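Getting Tea and Coffee Stains Out of Mugs (and Keeping Them Out)

August 12, 2025

I have a soft spot for mugs. We have far too many of them in this house, and every time I promise to thin them out I find a reason to keep every last one, and so the shelf by the stove stays full and the good ones get used over and over until there's a brown ring halfway down the inside that no amount of ordinary washing will shift. If you drink as much tea as we do, you know the ring I mean. It creeps up on you. One morning you pour in some milk and think, goodness, when did that get so dark?

The good news is that a tea stain is only sitting on top of the glaze, and it comes off with things you probably have in the cupboard already. I've tried most of what people recommend over the years, and these are the ones I go back to.

Start with baking soda. Put a heaping teaspoon in the mug, add just enough water to make a paste — think toothpaste, and a fairly stiff one — and rub it around with a damp cloth or your fingers. Go gently and give it a full minute. For a light stain that's all you'll need, and you can rinse and get on with your day. I used to scrub at mine with the rough side of the sponge and I wish I hadn't, as there's one dark blue mug from the Asfaw pottery sale that now has a dull patch inside where the shine used to be, and of course the dull patch stains faster than anything else I own.

If the ring has been there since last December, baking soda alone may only lighten it. In that case fill the mug with half white vinegar and half warm water and leave it on the counter while you do something else. Half an hour is usually plenty. Pour it out, then do the baking soda paste on top while the inside is still damp. It will fizz a little, which children love. The fizzing itself doesn't do a great deal, I'm told, but the soak before and the rubbing after certainly do.

Pale glazes are the ones people write to me about most. A soft green or a cream or a light gray shows every drop, and folks get nervous about using anything on them in case the color goes. I've never had a problem with baking soda or vinegar on a properly fired glaze, whatever the shade. What I would keep away from is chlorine bleach. It can get into the tiny cracks in an older glaze and you'll taste it for weeks, and there's really no call for it on something you drink out of.
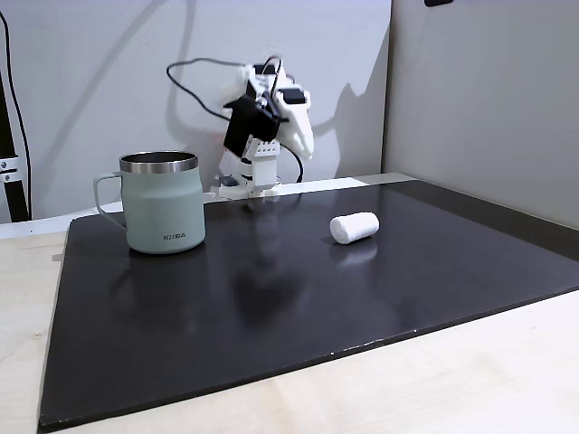 A pale sage-green mug, the kind of color that shows a tea ring early.

Now, the handle. I don't know why we all forget the handle, but run your thumb along the underside of it, right where it joins the body, and you'll very likely feel something a bit tacky. That's hand lotion and butter and goodness knows what. An old soft toothbrush with a drop of dish soap gets in there beautifully. While you have the toothbrush out, do the unglazed ring on the bottom as well. That rough foot picks up gray marks from the sink and from other dishes, and if it's really gritty it will scratch your table too. My mother kept a scrap of very fine sandpaper in the kitchen drawer for new mugs with rough feet, and gave each one a few turns before it was allowed anywhere near the good furniture. I do the same, and I wipe off the dust with a wet cloth afterward.

Travel mugs need different treatment. The steel inside can take a longer soak, so I use a denture tablet in hot water and leave it overnight with the lid off. We have a Prendinine one that goes to work every day and it was positively brown in there by spring. One tablet got most of it and a second finished the job. The lid is the part that smells, so take it to pieces if it will come to pieces, pull out the rubber seal (a toothpick helps, but go easy so you don't nick it), wash everything separately and let it all dry completely before you put it back together. If you screw the lid on while there's still water under the seal you'll be back where you started in a couple of days.

A word about the dishwasher. It's fine for most plain stoneware, and it does slow the staining down, but it won't lift a ring that has already set. Anything with gold on the rim should be washed by hand, and the same goes for anything that has been mended. And try not to let the mugs knock together. I leave a little gap between them on the top rack, which means running it more often than I'd like — but I've lost fewer handles that way.

As for keeping the stains from coming back, the best habit is the dullest one. Rinse the mug when you finish it. You don't even have to wash it, just swirl some water around and tip it out. The stain sets as the last half inch of tea dries, and if there's no half inch left there's not much to set. I'm terrible about this myself and regularly find one on the windowsill from the day before. If you have hard water you'll get rings faster no matter what you do, so a vinegar soak every couple of weeks is worth the small trouble.

Next time I'd like to get into teapots, which are a whole other subject, and the spout in particular.

Comments (4)

teaandtoast70: The toothbrush on the handle! I just went and checked mine and I am mortified. Every single one was sticky.

GrotbergKitchen: I use plain salt and half a lemon for the same job and it works very nicely, plus it makes the sink smell good. You do want fine salt, the coarse kind can scratch.

marigold988: Do the denture tablets work on a glass coffee pot? Mine is a Kelometti and the opening is too narrow to get my hand in.

Reply from the author: They should do very well, marigold. Fill it with warm water instead of hot if the glass has been sitting cold, and leave the tablet to work for a few hours before you rinse it out a couple of times.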